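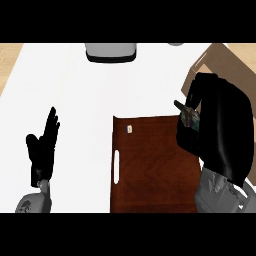 Trorberg, July

Notebook, simulation bench. Entry for kitchen chores, board task.

I write this before lunch so I will not forget the details. Bok-nam asked me again if the two-hand setup is ready to be shown to the Kestwood people as "kitchen help". My answer is still no, but it is a better no than last month.

The scene is the usual one: white table, the dark wooden board in front between the hands, the gray container at the back, the cardboard box on the right. The right hand holds the small object in a pinch of thumb and fingers, over the right edge of the board. The left hand has nothing to do yet and waits beside the board with the fingers up. I don't like this waiting pose. A person would already put the left hand on the board to keep it still. I wrote the same remark in the spring and it was not changed.

Runs with the current grasp settings: 254. Accepted by the checker: 228. Innes is happy with this number. I am less happy, for the checker only looks at where the object ends, and it does not ask how the board was treated. I replayed 6 of the accepted runs slowly. In 4 of them the board slides when the right hand comes down, and the object still arrives in the correct zone. In a real kitchen somebody would be annoyed.

Failures: I did not go through all of them. The ones I opened have the same problem, the object turns inside the pinch during the carry and the tip points to a wrong direction at release. Friction on the fingertips is the value we took from Uveck. I am not sure it is right for small things. To check with Innes where this value comes from.

About the bigger question, can it do chores. Picking up one thing from a clean table, I would say yes, in simulation. Tidying after cooking, no. There the table is wet and full, and the person has moved the board again. Our box and container stand in nearly the same place every run, so we don't learn much about this. Trịnh has a scene file with clutter, I will ask for it.

To do:
- left hand rests on board before the right hand goes down
- checker: add limit for board movement (start with a strict one, relax later)
- fingertip friction, try higher and lower
- box position random, also the angle
- ask Bok-nam to delay Kestwood, at least until the board stays in place

15:40. Started new batch with random box position only. Left hand not changed yet. Friction not changed, I want to see one thing at a time. Results go on the next page.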